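Products > Floors > Carpet blocks > Kotier grey

Home Floors Walls Adhesives Samples Delivery Contact

Kotier carpet blocks, mixed greys
Code 374

Kotier is a dense, low carpet in loose blocks for offices, studios, workshops with a dry floor, classrooms and the sort of back room that gets a lot of feet and trolleys through it. It is made for us by Vikden and we have sold it longer than any other carpet on this site. The blocks are rectangular, long and fairly narrow, and go down one at a time on a firm level base.

The range comes in greys only. There are four: Silver, Pale, Mid and Slate. You can order any of them on its own, or ask for the mixed pack, where the first three are shuffled before the box is closed. Slate is sold separately and is mostly bought for edges and doorways.

Size and packing
Block length: 981 mm
Block width: 300 mm
Blocks in a box: ten
Smallest order: one box

Boxes are heavy and awkward for one person on stairs. Our driver delivers to the ground floor only, so please have somebody there to help if the room is higher up. Store boxes flat, no more than six high, and open them in the room the day before you start.

The surface
The pile has a fine straight line running through it. It hides vacuum marks well and copes with chair castors, although we still suggest a mat under a desk that is used all day. Grit shows less on Mid than on Silver. Tea comes out with cold water if you get to it the same morning. Marker pen mostly does not.

There is an arrow on the back of every block. You can lay all the arrows one way for a calm floor, or turn every other block a quarter turn, which gives a stronger check. With blocks this shape the quarter turn means more cutting at the walls, so allow an extra box in a small room.

Laying
Start from the middle of the room, or from the line that people see first when they come in at the door. Chalk two lines and check them for square before any block goes down. Use Mikkelsen tack adhesive, brushed or rolled on thinly, and leave it until it has gone clear. Butt the blocks together without forcing them. Cut from the back with a new blade and change the blade often – a tired one pulls the pile out along the edge.

Old adhesive from a previous carpet should be scraped up. Bare concrete must be dry and dusted. We do not recommend Kotier over underlay, over heated floors that run above normal room warmth, or in kitchens.

If a block is damaged later, lift it at one corner with a flat scraper and put a new one in. Keep a few spares from the same order. Shades can shift a little between one making and the next, and a spare from your own boxes will always sit better than one bought three years on.

Choosing between plain and mixed
Plain Mid is the usual choice for a long corridor. In a bigger room most customers end up with the mixed pack, and we are happy to send four loose samples so you can try them on your own floor under your own lights. Look at them in the morning and again in the evening.
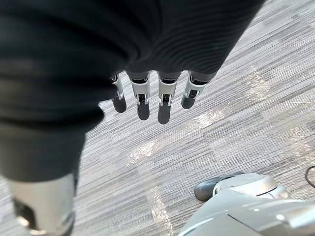

Mixed greys are meant to look different without shouting about it, and people who have only seen the single samples often expect a bolder chequerboard than they get. The change from block to block is small. The floor around the hand runs from a pale silvery grey to a medium grey, in a quiet patchwork of rectangles, and the fine streaks in the pile are what you notice nearly as soon as the change of shade. Seen from the corner of a room instead of straight on to the wall, the lines run off at a slant. Next to something properly dark, like the charcoal knit here, even the deeper of those greys looks light, so if you have black furniture and want the carpet to match it, order Slate.

Cleaning
Vacuum with the brush up. For a proper clean use a dry powder such as Prutard, worked in and left for 60 minutes before vacuuming out. Do not soak the blocks. Steam cleaners loosen the tack and can lift the corners.

Samples and orders
Samples are free, one set to each address. Ask for Matěj Bednárik on the floors desk if you want help working out a quantity; he will need the length and width of the room and a note of any pillars. Unopened boxes can be returned within a month. Opened boxes and cut blocks cannot.

Page last changed 04/03/2001

Reader comments

Put the mixed pack down in our drawing office last September. Went down fine but do open all the boxes first and draw from each of them in turn. I didn't for the first two rows and they came out lighter.
Trevor Hulme

Is the Slate the same thickness as the others? Want it for a doorway strip.
P. L.

Same thickness, yes. We used a row of it by the fire door and there's no step.
Trevor Hulme

Nice carpet, price gone up since my last order. Samples took over a week.
Joan, Ludlow

Can anyone say if the quarter turn is worth the bother in a narrow room? Ours is just over two blocks wide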